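Killmont Integrators Forum > Equipment Evaluation > Tisero two-arm folding kit

Tisero kit: request for evaluation experience
Started by laundry_ops_ne

Our facility processes team uniforms under contract and is considering the Tisero two-arm kit, offered through Stuvevham on a 60-day trial. We would welcome comments from members who have operated it on knit garments. Towels are of no interest to us.

Posted by benchmark_cell4

We completed the trial in July. The log covers 596 attempts on shorts and shirts, of which 587 ended in a fold our inspectors accepted. Garments were presented one at a time. I would recommend the kit on that basis, subject to a review of the service terms.

Posted by r_haldane_line

I must disagree with the recommendation. A figure obtained with garments presented singly has limited bearing on a production line, where items arrive in a heap. The quotation we received also listed the annual service plan at $2,740 per cell, with replacement fingers excluded. Members should ask for that exclusion in writing before signing.

Posted by benchmark_cell4

The point on presentation is accepted. Separation from a heap was outside the scope of our trial, and the vendor did not claim it. Our fingers were replaced under the trial agreement, so I cannot comment on the exclusion.

Posted by laundry_ops_ne

Could either member comment on the grasp itself? Our concern is thin hems and elastic waistbands. 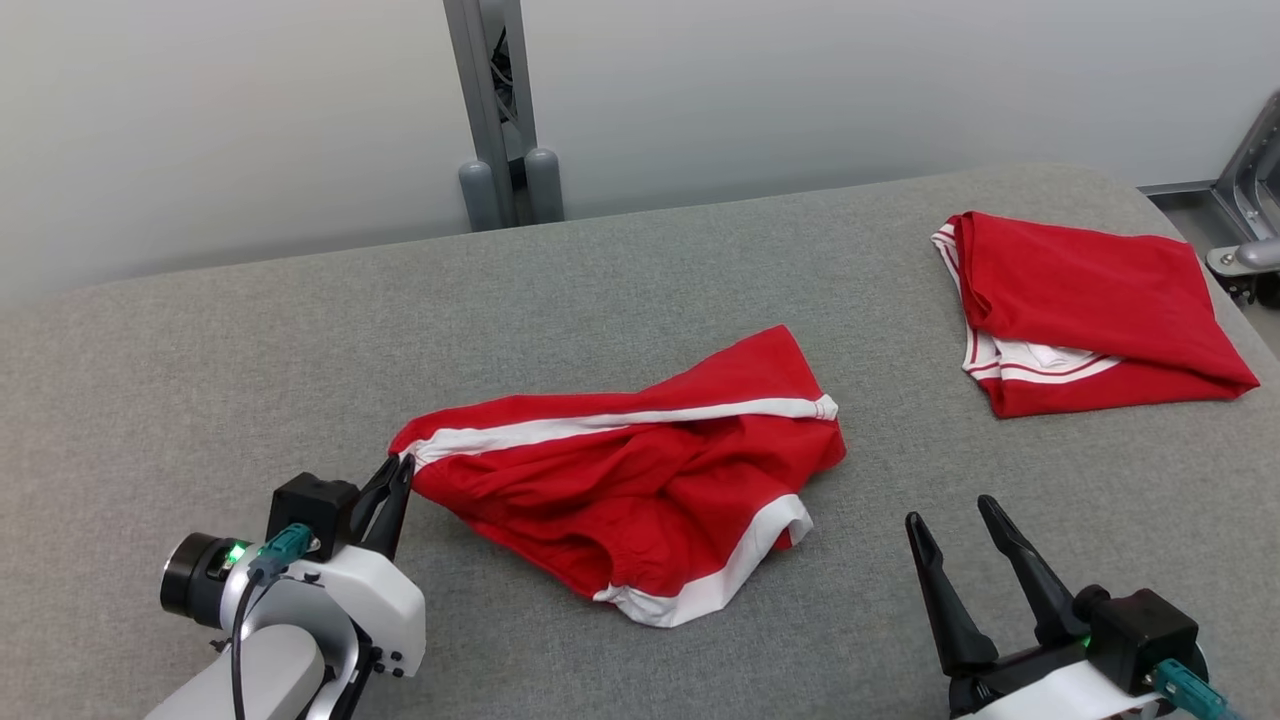
shokri_apps
Applications Engineer, Shokri (Tisero reseller)

Disclosure: my employer sells this kit. The left fingers are at the end of the shorts, nearly closed, and the right pair is open and clear of the fabric. A folded red garment with white trim lies toward the far side of the gray surface. On thin hems, we advise customers to begin with the slower grasp setting and to raise the speed only after their own inspectors have approved the results.

Posted by r_haldane_line

The slower setting should then be the one used for any throughput figure in the quotation. Ours did not state which setting applied.

Posted by shokri_apps

That is a reasonable request. I will ask that revised quotations state the setting.

Posted by laundry_ops_ne

Thank you. We will request the trial with our own garments and a written list of excluded parts.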